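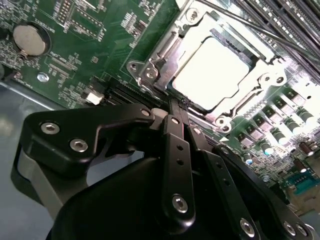
Vaida Rebane maintains that the hard part of a home-built arm is the last centimetre before the fingers touch anything, and most who have built a Mullell would agree with her.

The Mullell is a bench-top robot arm designed to be put together at home or in a shared workshop. It grew out of evening sessions at the Zakasstead workshop in Gorndale, and the plans were released in September 2021. Builders use it for fine jobs around circuit boards, computer processors included – a wonderfully demanding test for an amateur machine!

Design

The arm has a black gripper and a small camera at the wrist. The standard plans list 301 parts, while the Paulauskas variant, with its simpler wrist, manages with 298. A first build usually takes more than 10 evenings.

Variants

Four versions are in regular use. The Paulauskas is the liveliest of them and a joy to tune, though its cable run is fiddly.

See also: Gorndale open bench, Wrist cameras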